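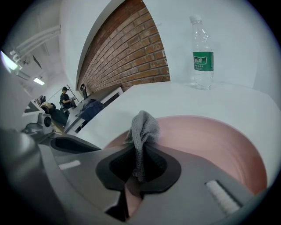

Gray knit and the pink bowl, on the white tabletop

About Dimitriou Mending School

Mending school, Cluvcombe. Clothes mostly. Some blankets, the odd tea cozy, one set of church curtains we still talk about. We teach people to fix what they own and we fix things for people who don't want to learn. Both fine.

This page was overdue. Last version still had the old phone number and a class list from when we only did evenings. Updated 2019-08-16, more to come when there's time.

Where the name comes from

Dimitriou was the tailor's shop downstairs. Closed before we got here, sign still up, good sign, green letters on cream. We kept it. People kept coming in asking for hems so we started doing hems. The family knows and are happy with it. No, none of us is called Dimitriou. Please stop addressing checks to Mr. Dimitriou, the bank doesn't like it.

Who runs it

Fotini Mitsotakis-Vlachou started the school. Trained in knitwear, worked for years in a factory sample room, left, taught darning at her kitchen table until there were too many chairs in the kitchen. She teaches Knits 1, Knits 2 and the sweater clinic. Also does the accounts, so if your invoice is late you know who to ask.

Danica Matić teaches everything woven. Shirts, trousers, linings, zippers. Zippers especially. Came for one term to cover a class and is still here. She wrote the handout on stains that gets passed around town, the real one is two pages, if yours is one page you are missing the part about wine.

Guest teachers come and go. See the term sheet.

What we teach

Classes are small, 12 people at most. Tables are big enough for a coat each. Bring your own thing to mend if you have one. If not there is the box, plenty in the box.

Knits 1: darning, picking up dropped stitches, closing small holes. Socks and elbows. No experience needed.

Knits 2: cuffs, collars, reknitting an edge. You should be able to darn before you come to this. We do ask.

Wovens: patches, hems, buttons, a torn pocket. Ends with a zipper if the group is quick.

Washing and Drying: one session, always full. How to handle wool, what "hand wash" means on a label, why your sweater came out the size of a mitten. Bring an item you are scared of. Most people bring cashmere.

Sweater clinic: drop in, no booking. First come first served, tea provided, cake if someone brought one.

Price is 70 dollars for a class of 42 weeks no sorry, for a full course. Six sessions. (The 42 is the number of the building, see below.) Washing and Drying is cheaper, ask at the desk.

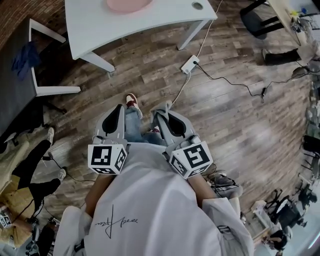

White hoodie, black script logo on the chest

The repair desk

If you'd rather hand it over. Bring it clean please. We write a ticket, you get half, the other half gets pinned to the garment. Don't lose your half. We are up to ticket 888 this year and the shelf is full, so do come and collect.

What we take:

Sweaters, cardigans, hats, scarves
Sweatshirts and hoodies, cuffs and pockets mainly
Shirts, trousers, skirts
Coats, linings only
Blankets up to double bed size

What we don't take: leather, wetsuits, tents, wedding dresses the week of the wedding. We did one once. Never again.

Printed logos we can't redo. If the print is cracking we can stitch around it or leave it alone, and usually we'll tell you to leave it alone. Turn it inside out for washing, low heat, that's most of what can be done.

Matching yarn takes time. Gray is the worst, there must be a hundred grays and all of them are wrong in daylight. If you have the little spare hank that came with the sweater, look for it. Drawer in the hall. Try there first.

Supplies

We sell needles, darning thread, wool wash and elastic at the front. Small selection. The Prolex needles are the ones we use in class, sharp and dull points both, and the Flutau wool comes in on cards so you can buy a little bit instead of a whole ball. If we're out of a color put your name in the book. Prices are on the cards, change from the tin.

How we think about it

Visible or invisible, up to you. Fotini likes a mend you can see, bright thread, big square of it. Danica likes one you can't find with a magnifying glass. They disagree about this in front of students and it has not done any harm so far. You'll try both in Knits 1 and decide.

Not everything is worth saving. We will say so. A felted sweater can be a cushion or a pair of mittens but it isn't going to be a sweater again. Moth is a different matter, freeze it first, in a bag, then come and see us. In a BAG. Thank you.

We don't keep a waiting list for popular classes anymore, it got out of hand. New dates go up in the window first and then on the site, usualy a day or so later.

Finding us

42 Cluvcombe, upstairs, door to the left of the bakery. The stairs are steep. If stairs are a problem ring the bell and someone will come down for your bag, and ask about the ground floor sessions, the bakery lends us their back room twice a term.

Parking behind the library. Not in front of the bakery, they get deliveries.

Phone is better than email. Email gets read, eventually. Closed the last two weeks of August, repair desk too, so anything you need for fall should come in before then.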